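28/09/2025
Ladan Hassanpour

Test kitchen notebook, squash and cheese bake, batch 15.

Carried on with the Ranberg version of the recipe, the one with leeks. Batch 14 split in the oven and left a layer of clear fat on top, so today I changed the cheese and left everything else alone. Half mature cheddar, half a young Gouda, both grated from the block. The bought grated stuff has starch on it and I want to know what the sauce does without help.

Squash was a Crown Prince from the Plindden box, halved through the equator, seeds out, flesh scored and salted. Left it cut side down on a rack for 15 minutes. A fair bit of water came out, more than I got from the butternut in July. Patted dry and oiled.

Oven at 180 fan. Roasted the halves empty for 40 minutes before filling. Thắng thinks this is too long and that the walls will slump once the filling goes in. They held on one half. The other leaned to the left and lost a spoonful of sauce over the side, but that half had a thin patch near the stalk, so I don't count it against the timing.

Filling: leeks sweated in butter until soft, no colour. Flour, then milk in 3 goes, nutmeg, mustard. Took the pan off the heat and waited before adding the cheese. I think this was the mistake last time — I was adding it at a simmer. Sauce stayed smooth right up to filling. Stale sourdough cubes went in between layers, toasted first.

Back in for 25 minutes with foil, then 10 without. Top browned well at the back and poorly at the front, same as always with this oven. Turn it halfway next time. 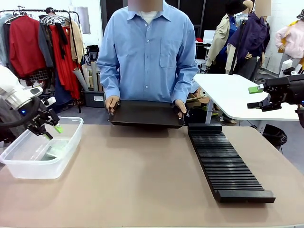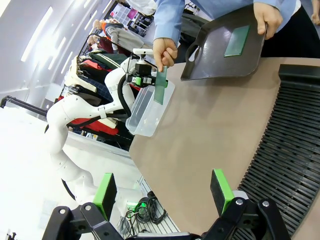

No split. Small beads of fat at the rim and nothing in the middle. Texture good at 5 minutes out of the oven, still good at 20, stiff by the time we had washed up. It would want a splash more milk if it has to sit on a buffet.

Taste: squash sweet, a bit dry near the skin. Leeks nearly lost under the mustard. I put in two teaspoons and one would do. Bread at the bottom had gone to paste, bread at the top was right. Thắng wants to drop the bottom layer altogether and put the extra on top. I'd sooner try bigger cubes first, as the bottom layer soaks up the squash juice and without it we may be back to a puddle.

Salt was fine. The salt on the raw flesh is enough and the sauce needs only a pinch.

Next batch (16):
— one teaspoon mustard
— bread in larger cubes, bottom layer only
— turn the dish at 15 minutes
— same squash if Plindden have any left, otherwise two small kabocha
— weigh the water that drains off, I keep forgetting

Thắng Tăng is doing the shopping. Gouda is all used up and there's one end of cheddar in the fridge, wrapped, top shelf.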